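NOTES -- grip fault talk, Thursday slot, 30 min incl. questions

Open cold. Don't do the company slide, they've seen it.

Start with the night it happened. Run 1842. Arm closes on a loaf, force reading sits at zero, controller decides it missed and closes harder. And harder. Loaf is basically two loaves now. Then it lifts, drops half, goes back in for the other half with the same bad reading. Pause here, let them laugh, then say: same code was going on the Calden line the week after.

So what broke. Force sensor froze. Not dead, FROZE -- kept sending the last good value. Heartbeat fine, no alarm. Our check only asked "is there a number", never "is the number changing". Szu-yu found it in the logs, 64 identical readings in a row. Credit her by name!!

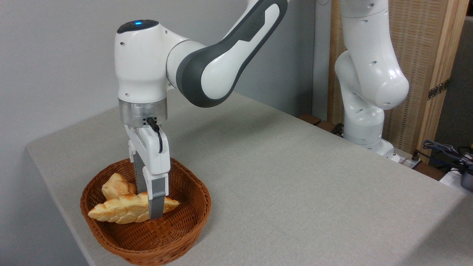 Guadalupe Aguirre
Controls engineer, Woltivon

Leave this slide up while I talk about soft stuff. Bread is a good test, it gives before it pushes back. Braided loaf in a basket is worse: fingers go down either side of it, basket floor right there, second piece underneath. So a zero reading looks beleivable for a moment. That moment is the whole problem.

What we changed (go fast):
-- stale check. 5 identical readings while the fingers are moving = stop
-- hard cap on motor current, in the drive, seperate from the sensor
-- on stop, hold position. Don't open, don't retry
-- retry needs a person

Higinio will ask about false stops. Yes we get them. Mostly on slow closes. Still tuning.

Safety bit -- slow down. Same fault with a hand in there instead of a loaf. Old code would have squeezed. Say it plainly, no jokes on this one.

Skip the Driltora comparison if past 20 to. Questions, then hand over to Azucena.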